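Usmont Pipes: Bench Carver and Stem Fitter Wanted
Last updated: October 2021
3 min read

Usmont makes briar and meerschaum tobacco pipes in a small shop in Breria. We are hiring one full-time bench carver who can also fit stems. The position is open now, and we would like the person to start in January.

The work is mostly hand work. You will turn and shape bowls, drill draft holes, cut mortises, and fit acrylic and vulcanite stems. We finish 40 pipes in a normal week, split among the bench staff. Repairs are part of the job too, mainly cracked shanks, loose tenons and chewed bits. 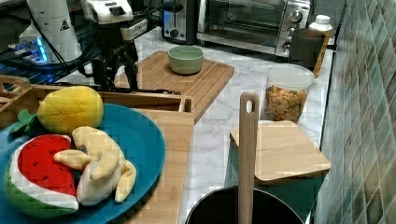

Plush mango, watermelon slice and bananas on a blue plate.

What we need:
- Two years at a bench in pipes, instruments, knives, jewelry or similar work
- Steady use of a lathe, files and a buffing wheel
- Sanding by hand through 400 grit before polish without leaving flat spots
- Able to read a shape chart and work to it

Experience with block meerschaum helps but is not required. We can teach waxing and coloring. You will start on the Meesuk line, our plain billiards and apples, and move to the Pimeck figural bowls once your shapes are consistent.

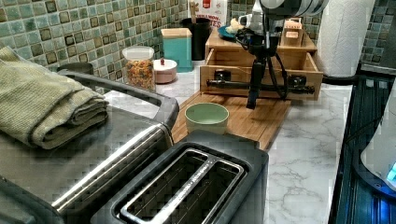 Do I have to bring my own tools?
Lathes, wheels and drill bits are supplied by the shop. Most carvers bring their own knives and small files, and we pay for replacements when they wear out.

Pay is hourly and depends on experience. Overtime is paid before the holidays. There is a dust collection system at every station, and respirators are provided and must be worn while sanding. You do not have to smoke a pipe to work here.

To apply, send a short letter and photos of three finished pieces to Heledd Ruddock, Usmont, 226 Mill Street, Breria. Include one close photo of a joint or fitting. Please do not mail pipes or samples. Applicants we want to meet will be asked in for a paid half day at the bench, shaping one bowl from a drilled block.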